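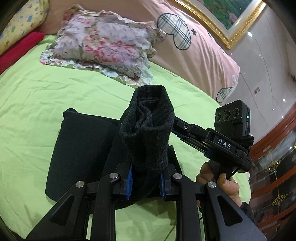 So are we going to have a women's golf team ready for the spring season? We are, with a full squad and one player in reserve, and the grant is the reason we can say that in February.

I promised you a proper update at the halfway point, so I've tried to put everything in one place. You've had bits of it by email already (sorry for the one I sent at 6 a.m. after the heating went out in the clubhouse), but a few things have moved since then.

First, the roster. We had 18 players come to fall tryouts, which was a lot more than I'd planned tee times for! We kept eight, and Homa Asadi is captain. She shot the low round on both days of tryouts and then spent the second afternoon walking with the freshmen, so it was an easy pick. Her short game is scary good right now. Off the tee she still loses a few to the right when she's tired, and we've been working on that indoors since the course closed.

Winter practice is at the Erari dome, two evenings a week. The bays are narrow and the mats are pretty worn on the left side, but the putting area is big enough for all eight players to work at once, and the staff let us stay past closing if we put the flags away. I'd asked you for money to cover three evenings and we could only get two – the third went to a lacrosse club that booked ahead of us. That part of the budget is underspent, and I'd like to move it to travel if you're okay with it.

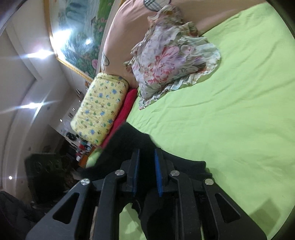

Travel is where it's going to be tight. The Plitix Invitational put its entry fee up by $40 a player, and we found out after I'd sent you the original numbers. The van rental came in lower than I expected, which helps, but the motel didn't. If we can shift $500 over from the dome line, we can take the whole team to Plitix and still make the conference tournament without asking parents for anything. If that's not possible, I'd take five players and a coach and leave the others home, and I'd really rather not, as the younger ones need to see a tournament course before they're asked to score on one.

Results so far: we played two fall events. We were seventh at the first one, in wind that had everybody laying up on par fives, and fourth at the second. Homa tied for third there and lost the scorecard playoff. Our fourth and fifth scores dropped by six shots between them from one event to the next, and I was happier about that than the team finish.

Things still to do before the course opens:

Get the new scoring sheets printed
Finish the rules session (drops and penalty areas, mostly)
Sort out who's driving the second van
Book a short-game day at Vaniveo once the greens are open

I'll send receipts for the dome and the van deposit with the next report. If you could let me know on the $500 before entries close for Plitix, I can get our names in on time.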